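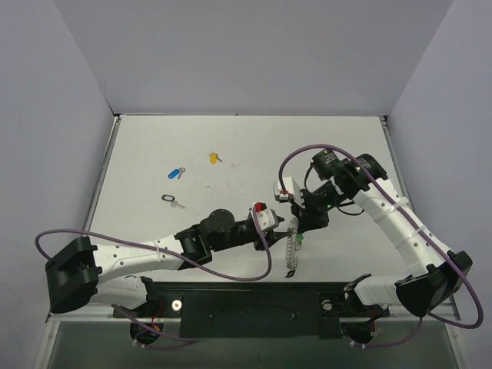

Bimanual kit on the keys job, July. Spiral cord between the two grippers, three tagged keys still on the table.

Notebook, bench 2, evaluation of the Milska two-arm kit

Started 9:20, stopped for lunch, back on it until a bit after five. Shalini drove in the morning and I took over in the afternoon. Dougal came by twice to borrow the hex set and stayed both times to watch, so I'm counting him as an interested party.

Where we are: Murniswood sent the kit on a trial basis and we owe them a yes or no before the end of the month. Yesterday was all unpacking and joint calibration (see Rekha's pages, her handwriting is better than mine). Today was the first day of real handling, and I have to say I had a great time. I was expecting to spend the whole day fighting the setup software and instead we were passing things from hand to hand before the coffee was finished!

Task for today was keys. Jitendra picked it and I grumbled, because keys are flat, shiny and miserable to get hold of, but he was right, it tells you a lot very quickly. The tagged ones are the easy version: go for the plastic tag and forget the metal. Yellow and blue tags were both fine. The black ring-shaped one is harder. You have to come down steeply and close slowly, and if you're off by a little it skates across the table and you start over.

The spiral cord was my addition. Nothing about it stays put. It swings, it stretches, and when one arm stops short the whole coil keeps bouncing for a while afterward. Best approach we found: hold it up high with the right, wait, then bring the left in level and take it from the side. Shalini's trick is to move the right arm at half speed on the way up, and it cuts the bouncing way down. I tried full speed a few times out of stubbornness. She has the better numbers.

Logged 148 attempts across the day, all objects together. I haven't split them by object yet. Savita wants the split before she'll look at it, fair enough.

Things I like so far:

The pointed fingers. I thought they'd be too narrow for anything but thin parts, and they do want careful aim, but they get under the edge of a tag beautifully. With the wide pads on the old Zusov arm I'd still be chasing the first key.

Both arms on one bar. Shalini and I moved the whole thing forward yesterday in a couple of minutes and the spacing between the bases stayed exactly where it was, so the calibration only needed a quick check. On the Zusov setup that would have been an afternoon.

The teaching mode. You guide the arm by hand, press once, guide it again. Dougal had a pick-and-lift working on his second try and he'd never touched one of these before. He was very pleased with himself.

Things I like less:

Cable slack. The purple cables are tied along the white links, but the loops out past the shoulders are generous and I keep watching them when I should be watching the fingers. No snags today. I'd still like to try one more tie on each side and see if the wrist keeps its full range. Ask Murniswood first, we don't own it yet.

The manual. Chapter on the handover routine refers to a menu that isn't in our version. Rekha found it under a different name. Wrote the page number on the inside cover.

Reach to the far side of the table. It gets there, but the arm is pretty stretched and the approach angle suffers. For our trays we'd put the work closer in.

Rough cost talk with Savita over lunch: she has 3000 set aside for extra fingers and spares if we go ahead, separate from the kit itself. I'd put most of it into fingers. The Dixit quote is still on the table too, but their demo unit hasn't shown up and I'm not going to compare a machine with a brochure.

To do:

Split the log by object, send to Savita.
Repeat the cord handover with the roles swapped, left lifts and right takes.
Ask Murniswood about the cable ties and about the missing menu.
Long run, 500 cycles with one tagged key, Jitendra to watch the motor temperatures.
Find the small tray from the parts drawer, I want to try dropping into it.

4:50, last try before shutting down: Shalini did lift, handover and set down with the cord in one smooth go, no pauses. Saved it as handover_b. Use that one tomorrow, the older file has my full-speed moves in it.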